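Kitchen Hand and Counter Keeper, Part Time — Gorside House, Peststead

Posted 6th November. Open until filled.

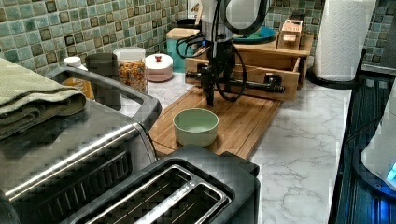
The short version

Gorside House is a shared home with a shared kitchen, and the kitchen has lately been winning. We're looking for one person to cook lunch, put things back where they live, and hold the line at the counter. Sixteen hours a week, spread over four late mornings and early afternoons. You'd start as soon as you can and stay through June at least, with a good chance of carrying on after that if we all still like one another.

You don't need a culinary degree. You do need to be the kind of person who can't walk past a jar with its lid half on.

About the kitchen

It was redone by a previous owner with firm opinions about tile. The backsplash is a mosaic of small squares in sage, turquoise and cream, with dark edges, and it has a great many grout lines, all of which you will come to know. The countertop is white marble with soft gray veins. It's lovely, and it holds a grudge. Lemon juice, vinegar, red wine and tomato all leave a mark if you let them sit, so wiping up as you go is a condition of the job and will be mentioned again further down.

The cutting board is bamboo and gets washed by hand, dried standing up, and oiled once a month. It has been through the dishwasher in the past. We don't discuss it, but the person who did it no longer has kitchen privileges on weekends.

Our crockery leans toward green and teal. There's a round mint-green bowl that everyone wants to eat from and that spends most of its life in use as a result. The teal canister with the wooden lid is for dry goods and only dry goods. Its lid does not go in the sink. Paper towels stand upright on the black holder by the tile, and whoever takes the last sheet replaces the roll. This rule applies to you, to us, and to the guy who fixes the boiler.

There's plenty of stuff on the counter. We know. Some of it is staying and you'll work alongside it. The rest of it is, in part, what the job is for.

What you'd be doing

Cooking one hot lunch each working day for whoever is in, which can be four people or eleven. Soup, a grain, something green, bread. We like beans more than you'd expect.

Making sure there's something in the fridge for supper that can be reheated by a tired adult without instructions.

Clearing and wiping the counter before you start, again after lunch, and whenever it looks at you funny.

Keeping track of the dry goods, labeling what needs a label, and throwing out what has gone past the point of argument. There is a bag of lentils in the pantry that may predate the lease. Use your judgment.

Washing up after your own cooking. The household washes up after its own eating, at least in theory, and you're free to leave a dirty plate on the owner's chair if the theory fails. The last person in this job did so to great effect.

Writing the shopping list. The list goes to Layug, the grocery at the bottom of the hill, who deliver twice a week and will substitute parsnips for nearly anything if you aren't specific. Be specific.

Once a month, helping with the big sort: everything off the counter and shelves, everything washed, and everything put back in an order that makes sense to more than one person. This takes a full shift, and lunch that day is sandwiches.

What you wouldn't be doing

Childcare, dog care, laundry, bathrooms, or settling the matter of who finished the good olive oil. You also won't be asked to serve at the table. People here can carry a plate.

Who would suit this

Someone who has cooked for a group before, anywhere. A camp, a church hall, a big family or a café are all fine. If you've only ever cooked for yourself but did it with real attention, write to us anyway and tell us about it.

You should be comfortable cooking vegetarian most of the time. Two of us don't eat dairy and one can't have nuts, and the nut one is serious, so we need a person who reads the back of the packet every time, including when it's the same packet as last week.

You should be able to lift a full stockpot from the stove to the counter (onto a trivet, please — see marble, above) and be on your feet for most of a four-hour shift.

A sense of humor helps. A tolerance for being told how someone's mother made it helps more.

We'd be especially glad to hear from people coming back to work after a break, people who want hours that fit around school pickup, and people over sixty. Our best soup to date came from a retired bus driver.

Pay and practical matters

Pay is $91 per shift, four shifts a week, paid every two weeks. The monthly sort pays a flat $100 in place of the usual shift rate. You eat lunch with us, or by yourself with a book if we've been a lot that day.

Paid sick days from the first week. Two weeks off with pay over the winter holidays, when the house mostly empties out and those of us left behind live on toast.

Aprons are provided. Bring your own knife if you're particular about knives. Ours are sharp but nobody would call them handsome.

The house is on the 872 bus route, stop right outside the gate. There's parking for one small car or a medium-sized grudge, depending on whether the neighbors have got there first. Bikes can come into the hallway.

The kitchen is on the ground floor with one step up from the yard. If the step is a problem, say so and we'll put the ramp down. It's a good ramp. It just lives in the shed when it isn't needed.

The trial lunch

We'll ask two or three people to come and cook a trial lunch. It's paid at the full shift rate whether or not you get the job, and we buy the ingredients. You choose the menu, and you send us the list by noon the day before so Layug can misunderstand it in good time.

We won't stand over you. One of us will show you where things are, admit that a few of them aren't where they should be, and then go away until it's ready. Cook something you've made many times. A candidate once attempted a soufflé for nine and we all still think about it, mostly with sympathy.

After lunch we'd like you to tidy the counter however you think best. There's no hidden correct answer. We want to see what you'd keep within reach and what you'd put away, and we'd like you to tell us if you think we've been doing it wrong. We almost certainly have. The cutting board alone has had three official homes since June.

How to apply

Send a letter of a page or less. Skip the part about being a hard-working team player and tell us:

What you'd cook for eight people on a wet day with a cabbage, a bag of rice and whatever's in the cupboard.

What has to be within arm's reach when you cook, and what you can't stand having on a counter.

Which days and hours you can do, and when you could start.

Anything you'd need from us to do the job comfortably.

A résumé is welcome but not required. If you have one reference from someone who has eaten your food more than once, include a way to reach them. Relatives count, but we'll take the adjectives down a notch.

Drop your letter in the green box at the Gorside House gate, or leave it at the counter of the Cunine, the coffee place on the square in Peststead, who have kindly agreed to hold on to our mail and unkindly agreed to read out the funny ones. If you'd prefer yours not to be performed, seal the envelope.

We reply to everyone, usually inside two weeks. If you haven't heard by then, ask at the gate. The letter may be under something on the counter.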